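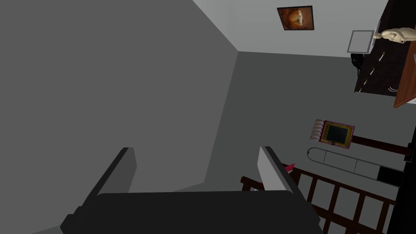
What is a dry-stone retaining wall?

A wall built without mortar that holds back soil on a slope. Weight and friction do the work, and water drains out through the gaps between the stones.

## Overview

Found on most continents, wherever there's a hillside and loose rock. Used for terraces, garden beds, road edges, sheep yards. Sometimes called a dry wall, though that gets mixed up with plasterboard. Freestanding field walls are a related type but have two good faces. A retaining wall has only one.

## Construction

Topsoil comes off first, then a trench down to firm ground. Biggest stones at the bottom, long side running back into the bank. Each stone crosses the joint beneath it. Long vertical joints are a fault and tend to open up later on.

The face leans back into the slope — this lean is called the batter. Small angular rubble, the hearting, is packed in behind by hand. Round river gravel is avoided, it rolls.

Walls up to 4 feet high are often built by home gardeners. Taller ones generally need an engineer, and local rules vary a fair bit.

## Regional styles

The Hetine valley terraces use flat grey slate laid nearly level, with vertical slabs along the top. At Plundasach the stone is rounder and harder to shape, so the walls are thicker at the base and the courses wander. Builders there favour a steep batter. Milagros Salcedo's survey of the Plundasach walls grouped them into 2 types, coursed and random, and teh terms have stuck locally.

## Failure and repair

Bulging is the usual sign of trouble. Causes include tree roots, poor hearting, blocked drainage, and stock climbing over. Frost heave in colder areas.

Repair means taking the bulge down to sound stone and rebuilding. Most of the old stone can be reused. Colour won't match for a while if new stone goes in — lichen is slow.

## See also

- Batter
- Gabion
- Terrace farming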